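**Turning off comments on a small account: worth it?**

**mrobichaud84** · 21 Apr 2020

I post home stuff on Waretti, mostly bedrooms and bedding.
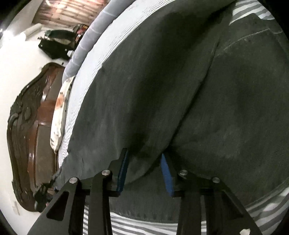

Last week one of my posts got shared on a big page and I woke up to 169 comments, a lot of them rude. Some were about my voice, some about my weight. I'm thinking of turning comments off for good. Has anyone done it? Did you lose followers?

Maëlle Robichaud

**skillet_jo**

I did it in August. Went from 1,016 followers to a bit under that and it stayed there. I sleep better.

**Lehtinen_K**

I wouldn't. Your regulars get punished for what strangers did. Use the word filter and block the worst ones.

**skillet_jo**

> Use the word filter

Filter misses half of it. People just spell things differently.

**Lehtinen_K**

Then limit comments to people who have followed you for a week. It's under Privacy, second page.

**usis_fan**

Blocking worked for me. It was the same 8 accounts every time.

**mrobichaud84**

Didn't know about the one week setting. Turned it on just now. I'm leaving the old post up but comments are closed on that one.

**skillet_jo**

Fine, but delete the ones about your weight too. You don't have to keep those.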